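Ticket: shared printer drops off the network overnight
Site: Tilldale office, first floor
Opened by: Benvinda Leitão
Opened: Oct 12, 2026
Status: monitoring

Problem as reported
The printer works until the end of the day and shows as offline the next morning. Switching it off and on brings it back. This has happened 3 mornings running. Laptops on the same wireless network are fine.

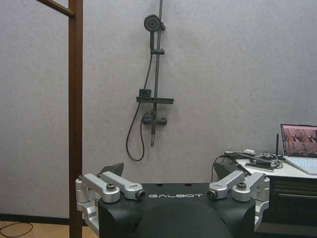 Print jobs sent while it is offline stay in the queue and all come out together after the restart. Staff have been asked to send a job once only.

Checks so far
Signal at the printer is good. The firmware is current. The router log shows the printer asking for a new address at night and being given one ending in 27. The laptops still have the old port saved, ending in 90.
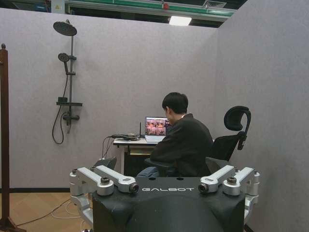
I removed the old port on one laptop and added the printer again by name. It printed straight away. The Skostby office had the same fault after their router was replaced – Jansen fixed it there with a reserved address.

Steps taken
1. Reserved an address for the printer on the router, outside the range given to guests.
2. Turned off deep sleep in the printer's power menu. Normal sleep is still on, set to 8 minutes.
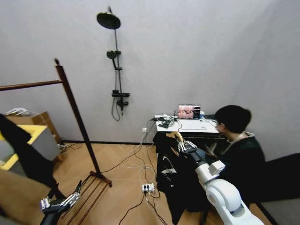
3. Cleared the stuck jobs and restarted the print service.
4. Printed a network settings page and checked the address against the router.

Still to do
Re-add the printer on the remaining laptops. Wistville has the same model, so check the settings there too. Leave this ticket open until November and close it if the fault has not come back.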